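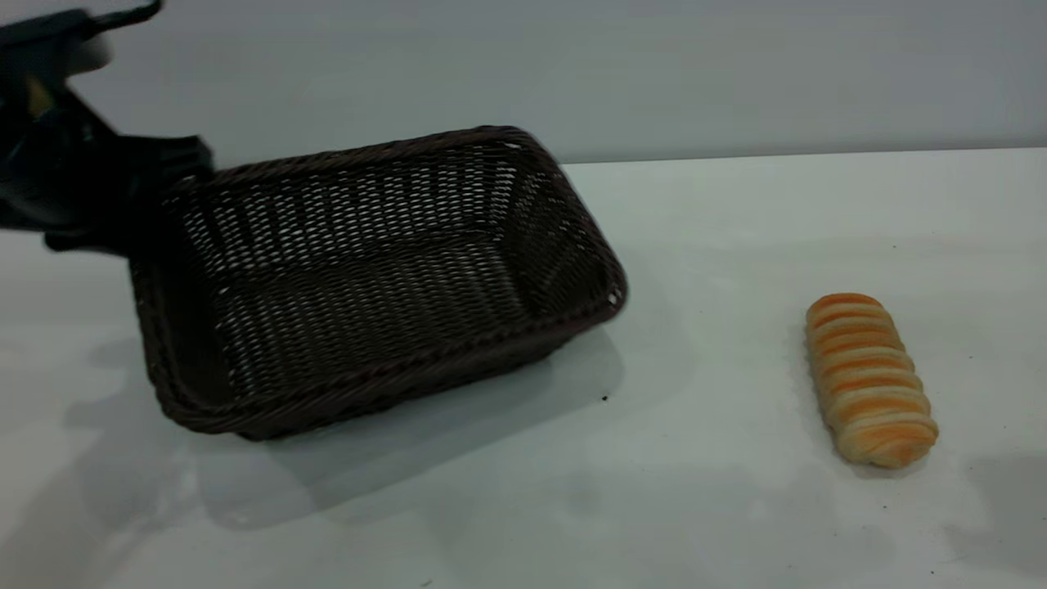 Gripper at the left end of the basket, roll still out on the table.

From: Isabelle Carrier
To: cell-upkeep list
Date: June 27, 2020
Subject: Re: Bread cell drifting again after finger swap

Sheldon McKinnon wrote:

> Put new fingers on the arm in the bread cell on my way out last night.
> Re-ran the homing routine, all green. This morning it comes down too
> far left over the basket, by the width of a finger or so, and the
> height looks low to me. Did I break it? I have not touched the Jirkus
> controller and would like that noted.
>
> Also, is there a torque figure for the finger screws? The sheet taped
> inside the cabinet has had coffee on it.

Sheldon, so noted. You didn't break it, you only did the half of the job that's written down.

The homing routine checks the joints. It has no opinion at all on what is bolted to the end of the arm. You can hang a soup ladle off the wrist and it will come up all green. After any finger change the tool offset has to be taught again, and that lives on the second page of the tool menu, under a heading that Jirkus translated as "Hand Truth." Yes, really.

The way I do it:

Drop the arm to slow mode and take the basket and the roll off the table. Jog down over the steel pin (top drawer, in the Baltov tin) and close the fingers on it by hand from the pendant. Save. Turn the wrist half a turn, close on the pin again, save again. If the two readings differ by more than 7 on the display, a finger is seated crooked. Take it off, wipe the face, put it back. Wiping fixes it more often than I'd like to admit, given how long I spent last May blaming the encoder.

Then put the basket back and touch off the rim at both ends. Do not touch off the weave. It gives when you press it, and Manon got three different heights out of the same spot before she gave up and went to lunch. The rim is thick and rolled and doesn't move much, though it is braided, so you want the top of a strand and not the dip between two. Look at it from the side with a flashlight. Black fingers against a dark brown basket is nobody's idea of good contrast.

Screws: 19 on the little driver with the dial, all four, in a cross pattern. Ginette has a clean copy of the sheet. Please laminate it this time.

While you have the covers off, two other things. The wrist cable was starting to rub when I looked at it last week — check that the clamp hasn't crept. And the grease is due every 2000 cycles, which at the rate you people are running rolls is a lot sooner than the calendar says. Use the Gagnon stuff. There is a tube of Bravon on the same shelf that is for the conveyor, and it will turn the wrist joint into taffy by the end of the week. Ask Huguette how she knows.

Grip force should come back at 26 once the offset is saved. If it comes back as zero, the pendant has lost the tool file again, so load it from the backup and start over from the pin. Don't type the number in by hand. It will take it, smile, and forget it at the next power-down. Set any higher, it leaves a waist in the roll, and the striped ones show it worst along the pale bands.

Before you hand it back, run one pick at slow speed with your thumb on the stop, and watch the fingers clear the rim on the way over. If they catch the braid, raise the approach height and leave everything else alone. I know you'll be tempted to nudge the basket instead. I was too, and then the next shift nudged it back.

Send me the two pin readings when you have them and I'll put them in the log.

Isabelle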